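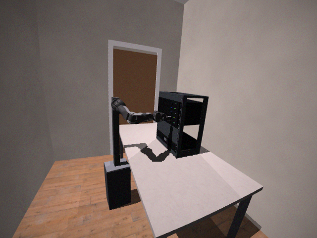

Lirkow interior set, plaster walls and wood floor

Home | Gallery | Shaders | Help Desk | Login

Ticket: Seams and shimmer on plaster material after blend mask update
Status: Resolved
Opened by: Rhona Imrie
Handled by: Annag Strachan
Product: Flovden material pack, plaster and masonry set

Rhona Imrie, 9:10
After updating the pack, my plaster walls show a hard line every time the texture repeats. It was fine in the previous release. I also get a shimmer on the walls when the camera moves slowly. Still renders only show the line. The wall material is Medina plaster with the default blend mask, scale 1, no displacement. Floor and door materials are not affected.

I tried clearing the shader cache, restarting, and assigning the material again from the library. No change.

Annag Strachan, 9:45
Thanks. Please check three things:
- Is the blend mask input set to color or to non-color data?
- Is the wall mesh one piece or several joined pieces?
- Does the line go away if you set the blend contrast to 0?

Rhona Imrie, 10:20
It was set to color. I changed it to non-color and the dark patches got softer, but the line is still there. The walls are separate planes, one per wall. With contrast at 0 the line is gone, and so is most of the plaster variation, so I can't leave it like that.

Annag Strachan, 11:05
Then there are two separate problems. The color setting was wrong in the preset we shipped and I have logged it. The line comes from the mask itself. In the update the mask was exported again with a border, and the border gets sharper as you raise the contrast.

As a workaround, open the material, find the mask node and switch the extension from Repeat to Mirror. The pattern will reflect at each edge instead of jumping. On large walls you may notice the mirroring, so also rotate the mask by 40 degrees so it doesn't line up with the wall edges.

Rhona Imrie, 13:30
Mirror worked. No line on any wall now, even with contrast back at the default. The rotation helps on the long wall. I couldn't see any difference on the short ones.

The shimmer is still there. I rendered 60 frames of a slow pan and it crawls all over the plaster, worst on the brightest wall. More samples made no difference. I went from 200 to 3,000 and only got a longer render.

Annag Strachan, 14:15
If it looks the same at both sample counts then it probably isn't noise. I think it is the bump. The Medina preset uses a very fine grain layer on top of the large mottling, and at your camera distance the grain is smaller than a pixel. Bright light coming in at an angle makes it worse.

Please try this:
1. Open the bump group and set Fine Grain to 0.
2. Leave Large Mottling as it is.
3. Render a few frames from the middle of the pan.

Rhona Imrie, 15:40
Shimmer gone. The walls look a bit flatter up close but the camera never gets near them. I put the grain back to a very low value for one close shot, and that is fine too.

One more question – does the same bad mask ship with the Lorstead brick? I was going to use it for the exterior on Sunday and would like to know before I start.

Annag Strachan, 16:00
The Lorstead mask is a different file and has no border. The color setting is wrong there as well, so change it to non-color by hand until the fix is out. You don't need Mirror on the brick, and it would flip the mortar pattern.

A corrected Medina mask will be in the next release. When you install it, set the extension back to Repeat and the rotation back to zero. Saved scenes keep your edited values, so the installer won't do this for you.

Rhona Imrie, 16:10
Got it, thanks. You can close this.

Ticket closed by Annag Strachan

4 comments hidden | 2 people found this helpful | Share

Contact support | Copyright Flovden | Back to top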